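December 7, 2021

Equipment budget, second pass. Dragica Babić wants one page for the February purchase round, so this is me arguing with myself before I write it.

What we have: hand-held grippers with the marker cubes, one desk, and whoever has a free hour. What Flallcombe wants to sell us: a two-arm station with mounts, controller and a service plan. Their quote is good for 29 days. Their brochure says "data-ready," and I still can't find anyone there who will say what that means in hours of usable recordings.

Desk tidying is the task I'm costing against. Both hands, soft clutter, small stuff along the back edge near the wall.

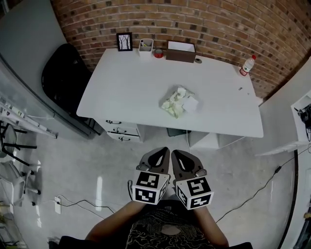 What the arms would add

Repeatability, supposedly. I don't buy it for this task. Tissues and plastic bags don't crumple the same way twice, whoever or whatever is holding them. The Rivosico demo had rigid blocks on a bare table, and I asked twice for a run with something floppy. No reply on that, though they did answer the email about payment terms.

Also not in either quote: floor space, guarding, and power. We already run cable across the floor in that corner and I don't want more of it. Floor sockets or a ceiling drop should be a line of their own, before any arm.

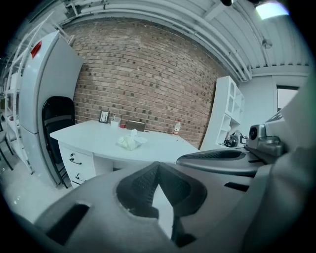 Smaller items I would defend:

Spare finger pads, 24. Cheap, and I would rather have them in a drawer than wait on shipping.

Storage, 800 to start. Dollars, not gigabytes - Cai read it the other way last time.

Skosska calibration board, 1. Only if they confirm the flatness in writing.

Cable covers, 9 lengths. Measure again before ordering, I did it by pacing.

Where I am now: no arms in February. Ask Flallcombe for a loan unit and make them run our task on our desk, with a bag on it. If they refuse, I'd take that as the answer. Dragica will say the money may be gone by summer. Possibly, but I'm not signing for a station on the strength of a blocks video.

To do: get the socket quote, chase Skosska, send Cai the storage line with the units written out.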